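Ridberg Tabletop Drawers

Home > Storage > Small storage > Ridberg

Back in stock. The Ridberg is our small chest of drawers made to sit on top of something else, a desk, a bench, the sideboard in the hall. Good for people who've run out of floor. Honey finish or unfinished, same price.

Width 2 mm over the old version, so if you're slotting it into a Kivar shelf please measure first. We've had a couple come back.

Drawers run on waxed timber runners, no metal. They'll be stiff the first week or so, more in humid weather. Rub a candle stub along the runner and leave it. Don't sand them, you'll never get the fit back.

Handles sold seperately (see Virk knobs, brass or black). Screws come with the knobs, not with the chest. 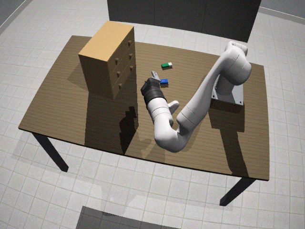 Ridberg in the honey colour, on a brown table

Finish is a hardwax oil. Wipe with a damp cloth, dry straight after. No spray polish, it goes patchy and then you have to strip the lot. Top up the oil once a year if it gets sun. We use Sirnance clear, 70 ml tin is plenty for one chest with some left over for a chopping board.

Colour will drift a bit darker near a window. Turn it around now and then or live with it. If you're buying a second one to match an older one, tell us when you bought the first and Laiba will try to find you a close board.

Unfinished ones: oil or paint before use please, bare timber marks in a day. Take the drawers out and do the fronts flat. Leave the runners alone.

Felt pads included, already cut. Stick them on before you load it up, not after. Ask me how I know.

Delivery

Flat rate in metro areas, regional quoted at checkout. Comes fully assembled, drawers taped shut. Tape is low tack but peel it slow, away from the edge. Check the corners before you sign, if one's crushed take a photo of the box and send it to Danish in the workshop, he sorts out replacements.

Pick up from the workshop is free, ring the bell at the side door, we can't hear the front one over the dust extractor. Closed for stocktake in October.

Returns

Unused, in the orignal box, you pay the freight. Oiled or painted ones can't come back.

Custom sizes

Not on this one at the moment, sorry. Wall-hung version up to 800 mm wide is on the bench now, email Sille Overgaard to go on the list.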